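Speaker notes: "The planner said yes"
By Roya Moradi, April
Filed under: Talks & Slides / Motion Planning

Slide 1. Title. Say hello, say thanks to Gianni Pace for the invite, say that I write the planning layer and so most of what I complain about tonight is my own code. Don't tell the airport story.

Slide 2. What we were promised. Read the sentence from our own project page out loud: "Mitar coordinates two arms in a shared workspace without collisions." Pause. Ask who in the room has written a sentence like that. I wrote this one. Every word is defensible and I don't believe it anymore.

Slide 3. What Mitar does. Keep it to a minute. It takes a goal for each arm, plans both together when they're close, plans them apart when they aren't, and hands the result to Cocco, our controller. Cocco runs the joints. Fatach is the perception side and tells everyone where the bins and jars are. Three programs, three ideas of what time it is. Come back to that.

Slide 4. The benchmark. We ran 381 planning queries and Mitar found a valid path for all but 9 of them. People clap at this slide. Please don't let them. "Valid" means the planner checked its own answer against its own model of the world. It's a student grading his own homework. The figure says nothing about what happened on the table, and I left the execution results off this slide on purpose so we could have the argument.

Slide 5. Sorting task. Two arms, three bins side by side: yellow, red, cream. The red one is in the middle, so both arms want to work over it, and that's where the links end up near each other. Stay on this slide for a while. Let people look at how much of the space over the bins is taken up by robot.

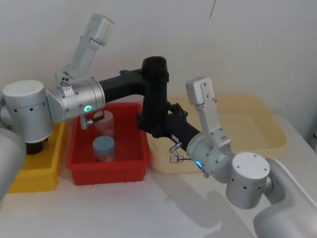 The joint planner is fine at this, as long as the geometry is right. Ask what happens when it isn't. We model each arm as a set of capsules. Capsules are cheap to check and everybody uses them. But a capsule model has no brackets, hooks or cables in it unless somebody adds them, and somebody always means to. So we pad the capsules. Pad them too much and the planner says there's no path to the red bin. Pad them too little and you find out later.

We tuned the padding by hand. I've sat through a lot of talks where this was called "a safety margin chosen empirically." Same thing.

Slide 6. Perception. Clear containers. Fatach needs depth, and depth on clear plastic or glass is mostly a guess. Then an arm moves across the view and half the bin disappears. Fatach keeps the last pose it liked. Reasonable choice, but it reports that old pose with the same confidence as a new one. Mitar can't tell the difference. I asked for a timestamp on every pose and got one. Then we learned that I wasn't reading it.

Slide 7. Timing. Both arms follow the plan, one of them late. The paths don't touch if you run them in step. If one arm waits on its gripper, they aren't in step, and the check we did at planning time was for a motion that no longer exists. Cocco can slow both arms together now. Before that it slowed only the one that was late. Show the trace, skip the math unless somebody asks.

Slide 8. The learned version. Wusham wants to replace the whole stack with one policy, and they may be right. I'd like to see the same questions put to it. How does it know the pose is old? Who checks? If the answer is a video, ask for the runs that didn't make it into the video.

Slide 9. What I'd ask you to do. Report execution next to planning, in the same table. Put stale data in your tests. Write down your padding and who picked it. Leave this up during questions.

If Gianni asks about open-sourcing Mitar: the checker, yes. The rest has to wait until I've deleted the comments.

Last updated: April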